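Teaching by hand: what are we paying for?

Members who came to the April meeting will know that I was sent to look at the hand-teaching work at Undeck, and that I came back less excited than the people who sent me. Several of you have since asked for the long version. It follows, and the editor has kindly given me more room than I deserve.

The pitch is simple enough and you will have heard some form of it already. Programming a robot arm the old way is slow and dear. You need someone who knows the controller, and every time the product changes you need them again. So, the pitch goes, stop writing programs. Get a person who already does the job to do it with a pair of hand-held grippers, record everything, and let the software work out how an arm should copy it. Tovumeck sell a package along these lines, and Edum are said to have one coming. Undeck have put together their own and are using it on small electrical goods, the sort of thing that has to be picked up, turned, lined up and put down again with a flex hanging off it.

I like the idea. I have spent a good part of my working life watching skilled people try to explain to engineers what their fingers are doing, and failing, and anything that skips that conversation has my vote. My trouble is with the sums, and with what gets left out of the talks.

Start with the number of goes. I had come away from the first presentation with the impression that you show the machine a task a handful of times and then go to lunch. Killian Lebrun, who runs the sessions at Undeck, was quite open that it isn't so. For one task, moving one type of item on one board, they plan for 600 demonstrations. That is before anyone changes the item, or the table, or the lighting. He did not seem to think the figure was high. I did, and I said so, and we had a polite disagreement about it over the sandwiches.

Then there is the matter of who does the showing. The sales material talks about "your existing operators". Well, perhaps. Picking up a thing with your fingers and picking it up with a gripper in each fist are different skills. You lose the feel of it. You can't roll a cable between finger and thumb, and you can't steady the far end with your little finger the way everybody does without thinking. I was given a turn and I was dreadful. Killian says new people need 2 hours before their recordings are worth keeping, and that some never get there. So what is being recorded is a person who is good with the grippers, and that may or may not be the person who is good at the job. I would like to see somebody compare the two.

It is also tiring, more than it looks. The grippers are not heavy when you first pick them up. Ask me again after a morning. Undeck limit people to 9 goes before a break, and I think that is sensible, but it ought to be in the costings and I could not find it there.

The alternative is remote control, where you sit away from the arm and drive it with a pair of handles. Palaniappan, the small outfit who lent us the demonstration unit last year, swear by it. Their argument is that the robot itself does the moving, so you never record anything it can't physically manage. With hand-held grippers a person can reach in at an angle that no arm on a fixed base would ever get to, and you only learn about it later. Against that, remote control is slower and the operators hate it. I have tried both now and would pick the hand-held kit for comfort, but comfort is a poor reason to spend the group's money.

Flexes are what worry me most. A rigid block is a rigid block. Anything with a cord on it is a different animal, and the cord never lies the same way twice. Push the body of the thing a little and the cord pushes back, or drags, or hooks itself over something. A person deals with this without noticing. Whether a machine can pick it up from recordings, I don't know, and I don't believe the people selling it know either. Undeck chose to work on power strips for exactly this reason, and I give them credit for that. It would have been easy to demonstrate with wooden cubes, as certain others do.

What I'd ask for is not complicated. Before any more of our development money goes this way I want to see results on a table the system has not been taught on, with a strip it has not met, set down by someone who does not work for the supplier. I want the failures in the report along with the successes. And I want the hours of human work written down, all of them, including the time spent throwing away bad recordings. At the last count I was shown, the throwaway pile was one in 7. That strikes me as a good rate, if it holds.

I was told this would "come down naturally with scale". I have been hearing that about one thing or another for a long time.

The setup at Undeck has the power strip on a pale board with the cord left attached, and the operator works with a gripper in each hand, the left one closed on the end of the strip in this case and the right one open above the board.
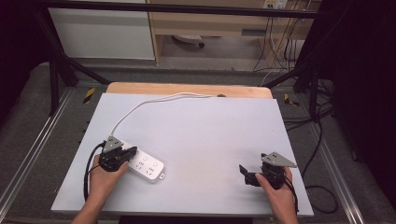
Going to see for yourself

Undeck will take small parties in the afternoons, from 2 o'clock, and they are generous with their time. Wear flat shoes and mind the cables. If you go, do ask to have a turn with the grippers, as five minutes of it will tell you more than I have managed in a page. Ask as well what happened to the earlier recordings made before they changed the grippers, and whether any of them could still be used. I got a rather vague answer and would be glad of a better one.

Names to the newsletter desk please, saying whether you need a lift from the station. Replies to this piece are welcome too – particularly from anyone who has had one of these systems running in a real workshop for longer than a month.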